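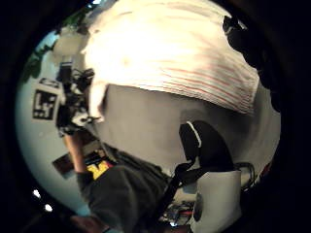

Abb. 7: Gestreiftes Tuch, graue Auflage und Markertafel

4.3 Beispiele mit dem Handgreifer aufnehmen

Nehmen Sie sich für die erste Reihe ruhig Zeit, liebe Anwenderinnen und Anwender, denn Wirkwood lernt genau das, was Sie vormachen (auch das Zögern!).

1. Führen Sie die Kabel so, dass Ihr Unterarm sich frei bewegen kann, und rücken Sie Stühle beiseite, an denen Sie hängen bleiben könnten.

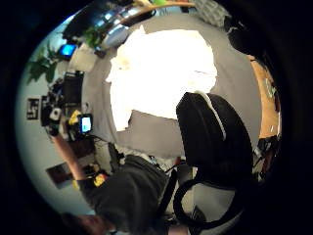
2. Legen Sie das Tuch locker auf die Auflage und starten Sie die Aufnahme. Eine Reihe umfasst 28 Durchgänge von höchstens 20 Sekunden.

Hinweis: Falten sind ausdrücklich erwünscht, bitte nicht glatt streichen.
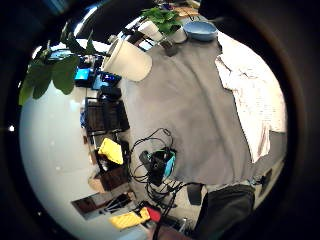

Abb. 8: Weißes Tuch mit Falten auf grauer Fläche

3. Beenden Sie jeden Durchgang mit geöffnetem Greifer und wechseln Sie danach gern einmal den Blickwinkel.

Achtung: Kabelschlaufen nie unter Zug setzen!
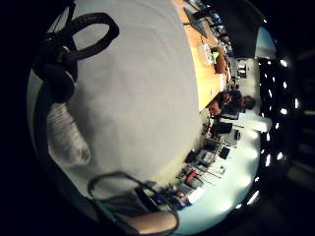 Denise Ellwood: Bei uns in Grirnport lief es nach 96 Durchgängen deutlich besser, als wir das Tuch jedes Mal neu hingeworfen haben. Vorher lag es immer fast gleich, und das hat man dem Modell angemerkt.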